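Pylyp Kuzmenko on wet slabs, late trucks and the Nulmont job

Got nine minutes with him between calls. Ended up with closer to twenty, he kept letting it ring.

Kuzmenko runs site work for Heydari, the concrete contractor out of Ullisgate. They're pouring the floor for the new Osine warehouse in Nulmont, 841 cubic yards all told. Started in February. Not the month he would of picked.

"You take the month you get," he says. "Cold ground, short days. We had blankets on everything. I had guys out there at night checking thermometers, me included."

The floor is split into 26 pours. Joints worried him more than the weather did. Forklifts run over them all day and a bad edge starts to crumble.

"The owner walks in, he looks at the shine. I look at the joints. If I'm back in two years patching joints, I lost money on that job."

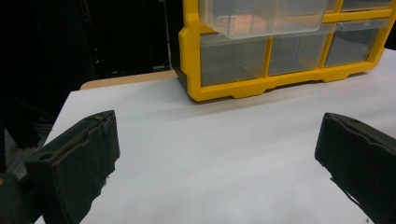 Yellow drawer organizer on a white work surface.

Trucks next. The plant is on the far side of the river and the bridge was down to one lane for most of the job. One morning two loads showed up late and he sent both back. Expensive?

"Sure. Tearing it out is more expensive. The driver wasn't happy with me. He's fine now, we had coffee."

Crew is mostly people he's worked with for years. He came up as a finisher himself, still gets down on the kneeboards when somebody's out sick. Knees are shot, he says. Doesn't stop him.

On hiring he gets short. "Everybody wants to run the machine. Edges are still hand work. I'll teach anyone who shows up at five thirty."

Last pour is the loading dock, then sawing and sealng. After that a parking deck back in Ullisgate, smaller, closer to home. Phone again. This time he picks up.

March 2, 2020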